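Home News Business Technology Opinion

Grevach pauses bathroom robot after arm kept moving

By our technology desk
Jan 29, 2026
13 shares 2 comments

Grevach has stopped work with its Serus household robot in Skikildale after admitting that one of the machine's arms carried on moving for nine seconds after a worker pressed the stop button.

The fault happened in November. The company said nothing in public until this week, when a safety notice appeared at the bottom of a product page that still promises "calm, dependable help in every room of the home".

According to the notice, Serus was reaching for a towel when its left arm drifted away from where the software thought it was. A worker pressed stop. The right arm froze and the legs locked, as they should have. The left arm went on reaching, slowly, until it came up against the edge of a counter and the motors cut out by themselves. Grevach says there were no injuries and that the counter was scratched.

The firm calls this "a partial delay in the stop response". Most people would call it a stop button that didn't stop the robot.

Until the pause, Serus had been spending its days on the sort of bathroom jobs Grevach says it will one day do in customers' homes, with staff close by.
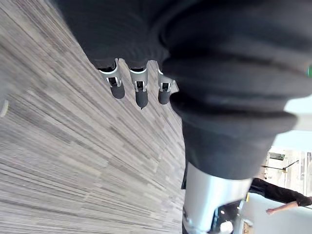
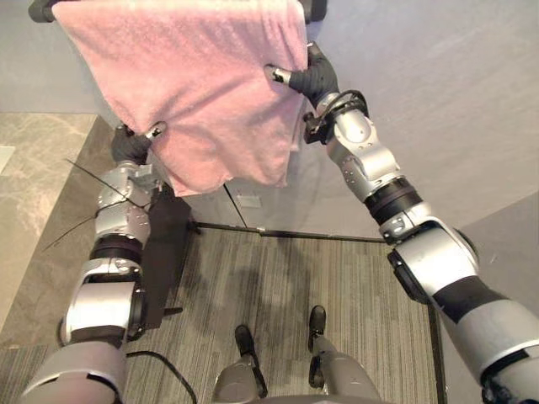
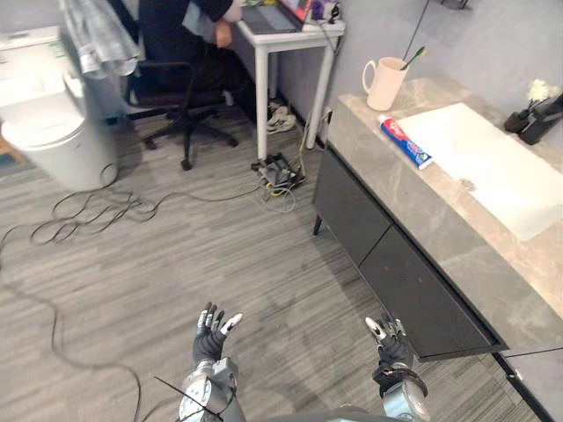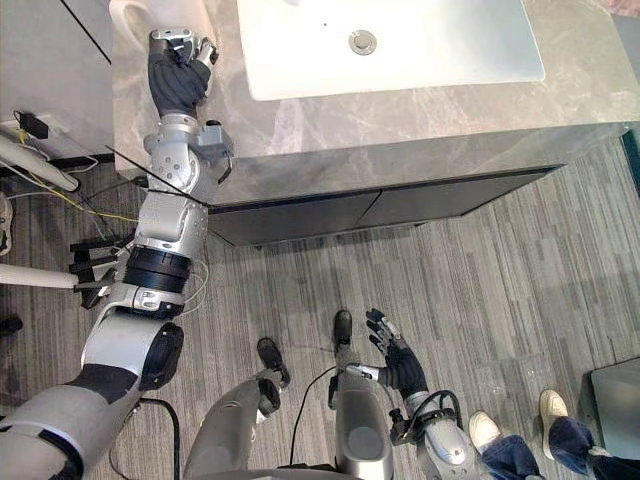
Serus at work in Skikildale

Grevach puts the trouble down to a control board made by its supplier, Tjoa, which passes the stop signal to the joints of the left arm. If the board is busy with a stream of position errors, the notice says, the signal can be held in a queue behind them. In other words, the more wrong the arm's position is, the longer it may take to obey. How a safety signal came to be standing in a queue at all is left unexplained.

Tjoa sees it differently. In a two-paragraph reply it said its board had been "used outside the arrangement described in our fitting guide", and that the guide asks for a separate wire to cut power to each arm. Grevach would not say whether Serus had such a wire in November. It did say that one "is included in the current design", and readers can make of that what they like.

The company is keen to point to its record. Serus had run for 1195 hours before the fault, it says, without a single failed stop. That sounds comforting until you ask how many times the button was pressed in all those hours, and how many of those presses came while an arm was already going wrong. We asked both questions. Grevach said it did not keep the figures "in that form".

It also would not let us see the log from the day. A spokesperson said the log contained commercial information, and offered instead a short summary, which turned out to be the safety notice again with the heading removed.

Grevach's plan is to refit both arms, change the software so that the stop signal goes ahead of everything else, and start again in the spring. The checks will be done by its own engineers. Asked whether anyone from outside would be watching, the company said it was "open to conversations".

Orders for Serus are still being taken, and the deposit is still described as non-refundable. The sales page has been changed since we first called, though only slightly. The line about dependable help is still there. The link to the safety notice has gone from the bottom of the page, and now sits two clicks away under "Resources", below the colour options.

Grevach said the move was part of a routine tidy-up.

More in Technology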